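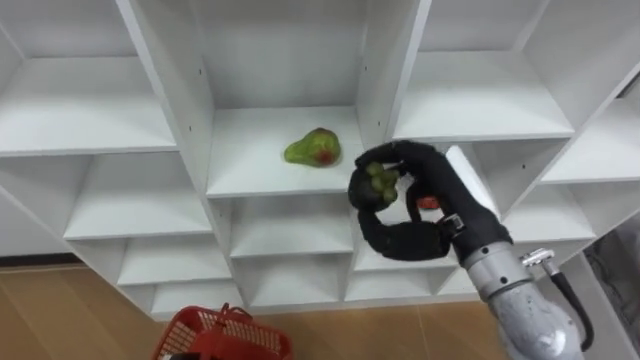

Grewal has changed the way it stores loose fruit at its Clasov site, replacing stacked crates with white open-fronted shelving divided into square compartments. The units went in during September and are now used for pears, grapes and other soft or easily marked produce.

The shelving, supplied by Skudance, is a plain grid of uprights and shelves with small screw holes along the panel edges. It has no doors or drawers. Each compartment takes one kind of fruit, laid directly on the shelf in a single layer. Pears are placed on their sides, with space left between them. Grapes are divided into small bunches before shelving and are not stacked.

Under the old arrangement fruit was kept in crates up to 20 deep along one wall, and the lower crates had to be lifted out to check their contents. Bruising was most common in pears, usually at the neck. Grewal recorded 3,408 pieces of fruit discarded for marks or splits in the last full year of crate storage. No comparable figure is available yet for the shelving.

The compartments are filled from the upper rows first. The lowest row, whose base is just above floor level, is kept for overflow and is cleared at the end of each day so that the floor beneath can be swept. Shelves are wiped with a damp cloth and left to dry before fruit goes back on them. Screw holes are cleaned with a small brush — juice from split grapes tends to collect there.

Labels have not been fitted. A trial of clip-on card holders at the Atitz site ended after two weeks, when the clips were found to catch on grape stalks. A flat printed strip for the shelf edge is being tested instead.

Atitz will receive two units of the same pattern once its cold room floor has been relaid. Crates will stay in use at both sites for apples and root vegetables.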